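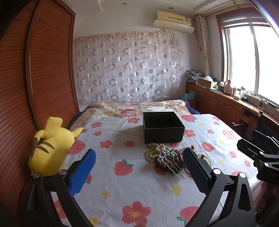 Everything out of the box and onto the bed. Pearls on the left, pins down front, bangles on the right.

How to sort a jewelry tangle in one evening

Posted Oct 19, 2022 by Sandra Clegg

Quick one tonight, I have to be up early. A few of you asked how I deal with the jewelry box when it gets to the point where you pull out one necklace and the whole lot comes with it. So. Steps.

What you need
A bed or a big table
A cloth with nothing fluffy about it
Two straight pins
Baby oil or a drop of cooking oil
A soft dry rag
Small zip bags, snack size is fine
The box

Step 1. Cloth down first
Spread it flat over the near end of the bed. Small beads roll, and they vanish into a bedspread. Mine is the strawberry one. Plain is easier on the eyes if you have very fine chain to pick through, but use what you've got.

Step 2. Empty the box
All of it, in one go. Don't shake it from up high, just tip and let it slide. Stand the box behind the pile so it's in reach but out of the way. Wipe the inside while it's empty, corners too.

Step 3. Hairpins out
Always first. The prongs go through everything, and if you tug on a chain with a pin still in it you'll make a knot you didn't have before. Slide each pin out backward, the way it went in. Lay them in a row, all facing teh same way.

Step 4. Bangles
Easy win. Lift them off one at a time and check nothing is looped through. Anything with a knot or tassel on it, hold that part flat with your thumb while you lift. Stack them.

Step 5. Beads and pearls
Find the clasp. Open it. Then follow the strand with your fingers and let it come out of the pile by itself, no yanking. Big beads separate from small ones. Dark strands tend to sink to the bottom, so leave those for last and they'll mostly be free by then.

If a string feels stretchy or you can see thread between the beads, put it to one side. Needs restringing. I send mine to Orysia Hrynyshyn at Bunting, she did three for me back in February and they've held up great.

Step 6. Chains
The slow part. Put the knot on the cloth, one drop of oil on it, wait a minute. Stick both pins in the middle of the knot and pull them apart gently. Little wiggles. Don't pull the ends, that only tightens it. Wipe the oil off with the rag after. Keep the oil off pearls, please. Move them well away before you open the bottle.

Step 7. Back in the box
Bangles on the bottom, flat. Each strand in its own bag with the clasp sticking out the top. Chains same way. Pins go in a bag together, or better, somewhere else completly. Mine live in the bathroom drawer now.

How long
Took me an evening, with tea breaks. A bad chain knot can eat half of that. If you're stuck on one for more than 8 minutes, leave it and do another piece, then come back.

Next week, earrings with no partner. Bring yours.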